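Gripper tips from my bench, part two

1/13/19

Last time I went on far too long about cable ties, so this one is all about the fingers. Our arm carries a Vorkema gripper, and it spends its days picking small round things off a tabletop and dropping them into bins. Round things are awful! They roll, they squirt out sideways, and they show up every bit of slop in your setup.

Wipe the finger pads before the first run of the day. I use a lint-free cloth barely damp with rubbing alcohol, then let the pads air dry while I get my coffee. Don't soak them. I ruined a brand new set that way last April and sulked for a week.

Next, check your zero. Close the gripper on nothing and read the position number. Mine should say 12, and if it says anything else I loosen the coupling, nudge it and try again (a quarter turn is plenty). Write your own number on a bit of tape and stick it to the controller, you'll thank yourself.

Then put out your practice pieces. I like batteries for this, lying on their sides and pointing every which way, plus one tall thing in the middle that the arm has to steer around.

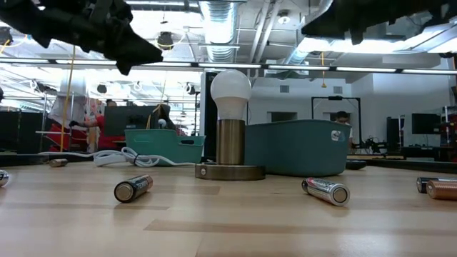
Practice table: batteries, bulb lamp and the two teal bins.

Start at low speed, always. I run the whole table once at a crawl with my hand by the stop button, and only then bring it up. If a battery spins as the fingers close, the pads are probably touching one after the other, so go back and check that zero again before you start fiddling with grip force. More squeeze just makes it shoot out faster, and crawling under a bench after an AA gets old.

Grease: a dab the size of a grain of rice on each finger slide, every 4000 cycles. I keep a Rummont tube in the drawer for it. Run the fingers open and shut a few times and wipe off whatever oozes out, or it'll end up on the pads (and then you're back to the alcohol).

Oh, and jot down the cycle count whenever you change pads. My last pair went on at 1617 and I'd never have remembered that without the notebook. Pencil, by the way. Ink and rubbing alcohol don't mix.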